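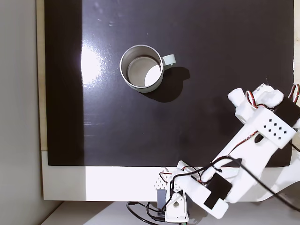 Darkum Mug Handling Set

Recordings of a small white arm working with mugs on a black tabletop, made at the Prustville canteen. Maintained by Ya-wen Lu.

Contents

1,851 recordings in total. 600 are pick-ups by the handle, 600 are pick-ups by the rim, and the rest are moves from one spot on the table to another. 73 recordings are flagged as failed and kept in the set. Filter on the "failed" field if you don't want them.

The mint-green metal mug is used throughout. The tabletop is glossy, so expect glare from the overhead light and hard shadows.

What it is for

The canteen wants the arm to take over sorting returned mugs before washing. Two people per shift do this now, mostly standing. Under the plan one of them moves to the serving counter and the other stays at the return station to load the arm, clear jams and handle anything chipped. Hours and pay grade are unchanged through November. After that they are up for review, and staff have asked to see the failure counts first. The Uleo folder has those counts by shift.

Limits

One mug per recording. No glass, no stacked cups, no liquid. Do not use the set to estimate how fast a worker should sort.

Staff notes

Comments from the return station are in notes.txt, unedited. Please read them before changing the task list.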